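Workshop Tips: House Rules for a Small Bench Robot

Posted October 27, 2023 by Rowena Baluyot

Several readers have asked what rules we keep for the arm in the Flamwood workshop. They fit on one sheet by the door, and most of them would work just as well in a kitchen or a garage. I've put them down below with a few notes.

Before you switch on

Clear the reach first. Put the arm at full stretch once, by hand and with the power off, and mark that circle on the bench or floor with tape. Anything inside the tape is part of the job or it gets moved. Mugs and phones are the usual offenders.

Tie back long hair, take off lanyards and roll up loose sleeves. Gloves come off too, unless the job itself needs them. A glove caught in a joint pulls the hand in after it.

Press the stop button before the first run of the day and check that the arm really does stop. Timo Weidemann had one of ours fail this check in August. The button clicked as usual but a wire had come off behind it, and the arm stayed off until it was fixed.

While it runs

One person has the stop button and does nothing else. If that person wants to fix something on the bench, they stop the arm, put the button down, and then reach in. We also keep the speed low for any new task and leave it there for the first 9 runs. After that it can go up one step at a time.

Don't catch things the arm drops. Let them fall, stop the arm, pick them up.
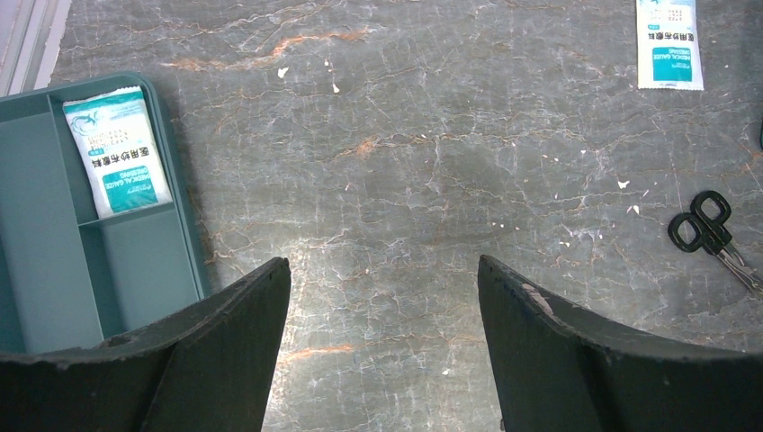 Sorting small supplies is a good first task for a gripper, and it has a few rules of its own. Use light, sealed things that can take a squeeze, and give each kind its own place. Gauze packets suit this well: one is in the upper compartment of the divided tray, and another is still on the tabletop. Scissors deserve more thought. The pair on the right has its blades slightly parted, and our rule for sharp tools is closed blades before any pick, with the gripper taking hold at the handles. If your gripper can't do that reliably, put the scissors away by hand.

A patterned tabletop makes small scraps hard to spot, so wipe it down between jobs and look at it from a low angle with a lamp. Chips and flakes get under trays and make them rock. If the tray slides when a finger touches its rim, put a piece of rubber shelf liner underneath.

Keep first aid supplies for practice apart from the ones you'd use on a person. Packets that have been gripped over and over can split at the seam - mark them with a pen and never put them back in the kit.

When you finish

Lower the arm to its rest position before cutting the power. Some arms sag when the motors let go, and a heavy one will come down hard.

Wipe the fingers with a damp cloth, let them dry, and check the pads for nicks. Write down anything odd in the log, even if it only happened once. Yeshi Tamiru keeps ours in a plain school notebook, with the date, the task, the speed and initials. The log stays next to the stop button, and whoever opens up the next morning reads the last page before touching the switch.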